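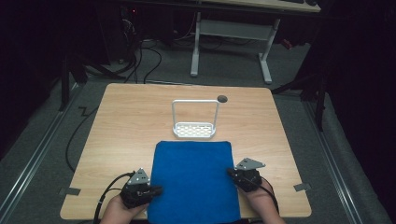

Drying trial, cotton cloths – July, entry 8

Aim: find out whether the Plakden detergent leaves enough residue to slow drying. Ketell batch used throughout, same as entry 7.

Method
1. Wash at 60 C, no softener. Softener in entry 5 spoiled the absorbency readings, so those stay out of the table.
2. Spin, weigh, hang on the line by the north window. Fan off.
3. Weigh every 8 minutes until two readings agree. Log time and mass only. Blue cloth and white tray go together on the pale table between readings.
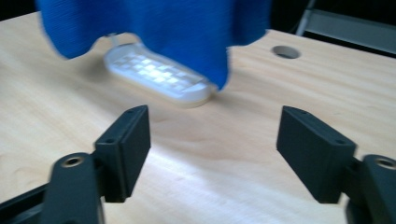 4. Rinse again in plain water and repeat from step 2.

Results
Total mass for the full load after first spin: 3,511 g. After the second rinse the curve sits slightly lower for the first hour, then the two runs merge. Difference is within the drift of the Fu scale, which still needs its 100 g check weight back from the Sollari bench.

Notes
Humidity was not logged for the first run – meter battery flat. Treat run 1 as indicative only. Hem thickness matters more than expected: hems lag the middle of the cloth by two readings. Next entry, weigh hemmed and unhemmed pieces separately.

To do: battery, check weight, fresh filter paper.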